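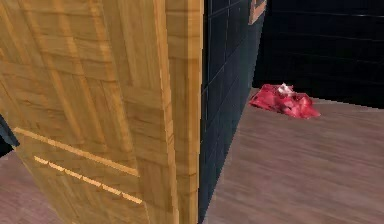

Is the Duvus rooms add-on for Gakum worth having for pick-up-off-the-floor tasks?

Vonden Help > Home robots > Simulators and kits
Asked in August by Mirela Frota
Tags: gakum, duvus, cloth, doors, small-robots

I've been using the free version of Gakum since the spring to practise with before I let my real robot loose in the flat, and I'm completely hooked. Last week I started the trial of the Duvus rooms add-on, and the room at the top is from that. What I'm after is simple to say: robot goes past an open door, finds the red cloth on the floor further back, picks it up, brings it out again. My real robot is a Tiêu kit (the low one with the single arm) and I'd like it to fetch dropped washing from the hall by Christmas, or at least not get lost on the way.

What I love so far:

The rooms look lived in. The door has proper wood grain on it, there's a long dark blue tiled wall to follow, and the floor has that brownish wood look that half the rented flats in my town have. In the free version everything is grey boxes.

The cloth crumples. In the free version it was a stiff red square and my robot got very good at picking up stiff red squares.

You can change the door angle with a slider and run the whole lot again overnight.

What I'm not sure of:

1. The trial allows 80 runs a day. The full add-on allows 2000. Do I need that many for one task, in one sort of room?

2. With the door wide open, the robot's view is half door. It then does a funny sort of shuffle and sometimes drives at the edge of the door as if that were the way through. Is that my settings, or does everybody get it?

3. The back wall is very dark, nearly black from where the robot sits. Can the lights be turned up without paying for the lighting pack as well?

4. Does any of it carry over to a real floor with a real T-shirt on it?

I'm running it on an ordinary desktop with a middling graphics card, and it takes a good while to load but is fine after that. I've read the manual up to the part on joint limits, where I got stuck. Please be gentle, I came to this from upholstery!

3 answers

Answer marked as accepted
from pellow_bench

Yes, get it, though maybe only for a month to begin with. I've had it since it came out and cloth on floors is the thing it does best.

Taking your points in order.

How many runs. For one task in one room you'll be fine with far fewer than the full allowance. My own fetch-the-sock job got steady after 800 runs, and I wasted a lot of those by leaving the cloth in the same spot every time. So you could do it on the trial if you're patient, but the trial doesn't let you save more than one room, and you will want more than one room. Set the cloth position to "scatter" and the crumple setting to "any". A cloth lying long and low, with its end nearly up against the tiles like yours, is a hard case and a good one to keep in. Mine used to scrape along the wall trying to get the fingers under it.

The shuffle at the door. Everybody gets it! The start point in that room puts the robot so close to the open door that the door fills one whole side of what it sees. Two things helped me. First, move the start point back by one robot length (Room > Starts > drag the green marker). Second, don't begin with the door wide. Begin with it shut right back out of the way, let the robot learn the cloth, and then bring the door in a bit at a time. There is a box called "ramp" next to the angle slider which does this for you -- it's off by default and the manual only mentions it in the index.

Also look at the edge of that door. It catches a lot more light than what's behind it, so you get one very strong upright line in the picture, and a robot that has only just started learning will steer by it. Turn on "vary surfaces" for the door and it stops trusting the line so much. I leave the floor alone.

Lights. You can turn them up without the lighting pack. It's under Room > Mood, of all places. The pack gives you lamps you can move and sunshine through windows. I've never bought it. I would keep some dark runs in the mix, though. Halls are dark, and red on dark is easy mode in any case. Try a navy cloth against that wall and see how you get on (I'm still at it).

Real floor. Partly. Driving and finding carried over very well for me, better than I had any right to expect. Gripping didn't. Duvus cloth is a bit springy and comes up in one piece, and a real T-shirt drags and catches under the wheels. I do the approach in Gakum and then teach the grip by hand in the kitchen. With the Tiêu arm you'll also need to set the wrist height yourself, as the ready-made one is for the older base.

Joint limits: skip that part and load the Tiêu profile from the shared folder. Somebody has done it for you.

Good luck with the washing, it's a lovely project.

Comment from Mirela Frota: Oh this is wonderful, thank you! Ramp was off. I switched it on before tea and it's already going round the door without the shuffle, most times anyway. I've also found Mood. I've just put a navy cloth in and it drove straight past it.

Comment from pellow_bench: Welcome to the club.

Answer
from hob_and_nail

I'd say wait. The rooms are nice but they are heavy to load, as you've seen, and you can make a plain room in the free version with a door and a dark wall in an evening. Robot won't care about the wood grain.

The cloth is better in Duvus, I'll give you that.

Comment from pellow_bench: Mine did care about the grain. I trained on plain grey doors and it stopped dead in front of my real one, which is pine.

Comment from hob_and_nail: Fair. Mine are all painted white.

Answer
from tansy288

Does it work on a laptop? I've got the older Tiêu base and want to do the same thing but with dog toys.

Comment from pellow_bench: Mine runs on a laptop with the room detail set to low. Better to ask it as a new question though, so people can find it. Toys are easier than cloth, you'll have fun.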